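The small games shelf: a word game that wants you to be wrong

Every so often a game lands in my lap that I was fully prepared to ignore. Word games are a crowded corner, I already have two daily ones going with my morning coffee, and I had promised myself I was done adding more. Then I played Wimholm on a long train ride and missed my stop!
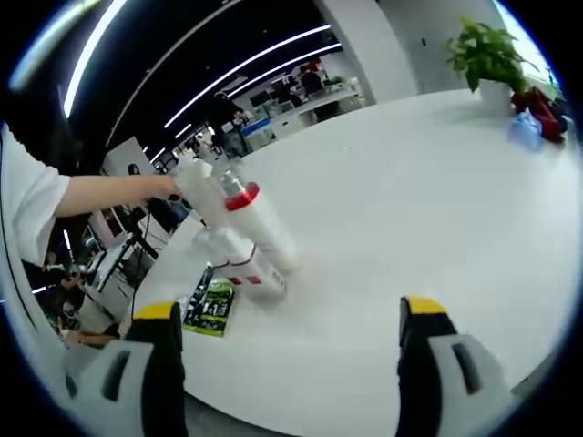

Posted in Small Games, Word and Logic
By the newsletter desk
6 minute read

So, Wimholm. It's a word game set in a made-up harbor town, and the whole thing is built around bad translations. You play the new clerk at the harbor office. Ships come in, each crew speaks its own language, and your job is to write down what they're carrying. You don't know any of the languages at the start. You guess, you write something in the ledger, and the town acts on whatever you wrote.

That last part is where I fell for it. If you decide a word means "flour" and it really means "chalk", the bakery gets chalk. The baker comes by the office the next morning and she is upset, and in the middle of being upset she uses two words you haven't seen before. Now you have two new clues and an angry baker. Most games in this line would put a red X on the screen and ask you to try again. Wimholm lets your mistake walk around town for a while.

There are 34 ships in the main story and a little over four languages to learn (the "little over" is a dialect that I won't spoil, except to say that I had been reading it backward for most of an evening). The vocabulary comes to 700 words in all. That sounds like homework, I know. It doesn't feel that way, mostly on account of how the words are handed out. You'll pick up "rope" and "knot" from the same argument on the dock, and a few ships later you'll see both tucked inside a longer word and just know what it means. I said "oh!" out loud more than once. 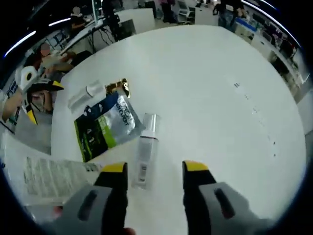
The notebook deserves its own paragraph. You can write anything in it, in any order, and the game never checks your work there. Mine is a mess. I have a page that only says "NOT fish" with three underlines, and I stand by it. You can pin a guess to a word so that it shows up whenever that word does, change it later, and watch every old conversation reread itself with the new meaning. I spent a good part of one Wednesday evening going back through early chats with the harbor pilot, who I had taken for a grump and who had been telling me jokes the whole time.

A few things bugged me. The map is slow to open, and you open it a lot. The third language leans on tone marks that are tiny on a handheld screen, and the text size setting makes the letters bigger without touching the marks. And there's a stretch past the middle, when the winter ships arrive, where you can get stuck if you misfiled one particular crate early on. I did get out of it, but only after an hour of pestering every person in town. A hint from the lighthouse keeper would help a lot there. The developers say a patch is coming in April with larger marks and a faster map, so if you're sensitive to that kind of thing you could hold off until then.

Sound is lovely, by the way. Play with headphones if you can. Each language has its own hum to it in the background chatter, and after a while I could tell which crew was in port before I'd looked out the window.

It took me two weeks of evenings to finish, and I went slowly. There's a short mode too, called Day Clerk, which gives you one ship and a handful of words and wraps up in the time it takes to eat a sandwich. Your progress there doesn't carry over to the story, which I found a bit of a shame, but it's a nice way to see if the idea clicks with you. It runs on pretty much any laptop, and my old one never even turned its fan on.

If you've already played Wimholm and want something in the same mood, two more to look at:

Skalimetti is a weighing puzzle. You get a scale, a drawer of odd objects, and a list of claims about them, some of which are lies. There are 100 drawers, and the first dozen are a little too gentle, so push on. The later ones had me drawing tables on the back of an envelope — a very happy envelope, I might add.

Cluton is harder to describe. You rebuild a broken staircase one step at a time, and every step you place changes which direction is down. It has 200 levels and no text at all. I'm stuck on a spiral one near the end and I'm having a great time being stuck. Play it in short sittings, as the turning camera gets to be a lot after a while.

Next issue is all about two-player puzzles, the kind where each of you sees only half the clues and has to explain the rest out loud. If you've got a favorite, hit reply and tell me. I read them all, and the best tip from last time (play Skalimetti with the music off!) came from a reader.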